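Home Chore Station Check, bedroom, July 23, 2025
Filled in by Inês Cordeiro

Floor clear of cords: OK. I taped the one by the door.
Stop button within reach: OK.
Pinch points marked: NO. Labels from Vanov still haven't shown up, and I've asked twice!
Finger pads, wear and grip: OK, wiped before start.
Battery log filled in: OK, 1,560 cycles on the older pack. Swap it at some 4,000.
Lighting: OK.

Comments: nothing failed outright, but I'm holding the sign-off until the labels are on.

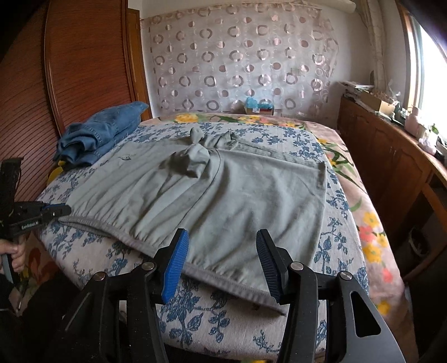 Can a machine do the laundry yet? My vote is still no, not without one of us standing there. Towels I'd trust it with (Karam got through 100 of them in July and I only stepped in 6 times). Shirts are another story — take a sleeve bunched up in a knot over the collar like that one, and you need to find the end of it before you can fold anything. A busy floral quilt underneath doesn't make the edges any easier to pick out, so please add "plain cover on bed" to the next version of this form.

Recheck: pinch labels, bed cover.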